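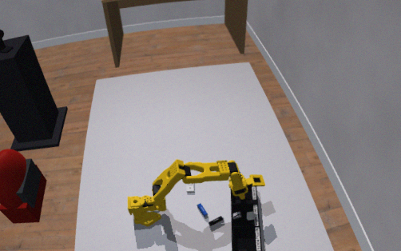
Sprechnotizen: Warum Brot von gestern mehr kann
(Folien nur zur Orientierung, nicht ablesen!)

Folie 1, Einstieg
Guten Abend erst mal, kurz warten, bis alle sitzen. Dann gleich die Frage in den Raum: Wer hat diese Woche Brot weggeworfen? Hände hoch, ich melde mich selbst auch. Bei mir war's ein halber Kanten Roggenmischbrot, der am Montag hinter dem Toaster wieder aufgetaucht ist, hart wie ein Dachziegel.

Folie 2, wie ich dazu kam
Ich hab sechs Jahre lang in der Bäckerei Güneş im Verkauf gestanden, meistens die Frühschicht. Abends blieb immer was im Regal liegen, und irgendwann hab ich angefangen, eine Strichliste zu führen (ja, so eine bin ich). Im letzten Jahr kam ich auf 2.534 Brote und Brötchen. Pause lassen, die Zahl darf ruhig einen Moment stehen. Und das war ein kleiner Laden mit einer Theke!

Folie 3, was beim Altwerden passiert
Hier nicht zu tief in die Chemie rutschen, letztes Mal hab ich mich total verzettelt. Also: Die Stärke ordnet sich um, die Krume wird fest. Mit Austrocknen hat das erst mal weniger zu tun, als man denkt. Im Kühlschrank geht das sogar schneller, deshalb Brot bitte raus aus dem Kühlschrank. Da kommt garantiert Widerspruch aus dem Publikum, schön, kurz drauf eingehen. Schimmel ist was anderes, da gibt's keine Diskussion, das ganze Brot kommt weg.

Folie 4, die vier Rezepte
Semmelknödel, Brotsuppe, Panzanella, Ofenschlupfer. Bei den Knödeln unbedingt sagen: Milch nur lauwarm, und dann 15 Minuten in Ruhe lassen. Nicht kneten wie verrückt! Die Brotsuppe ist mein heimlicher Liebling, mit Kümmel und ordentlich Röstzwiebeln, die kenne ich noch von zu Hause. Zum Ofenschlupfer die Geschichte mit der vergessenen Vanillesoße erzählen, falls noch Zeit ist, sonst weglassen.

Folie 5, Brot mit Brot backen
Altbrot einweichen, ausdrücken, in den neuen Teig geben. Macht das Brot saftiger, und es hält länger frisch. In der Backgruppe Wunell machen wir das inzwischen bei jedem Roggenbrot. Kostprobe rumgehen lassen, Butter steht hinten (Messer nicht vergessen!!).

Folie 6, Einfrieren
In Scheiben, luftdicht, am besten am Kauftag. Zum Toasten direkt gefroren rein. Wer einen ganzen Laib einfriert, braucht Geduld oder eine Säge.

Fragerunde
Falls erst keiner was fragt: selbst mit Sauerteigresten anfangen, dazu hat jeder eine Meinung. Rezeptzettel liegen am Ausgang. Um halb neun muss der Saal leer sein.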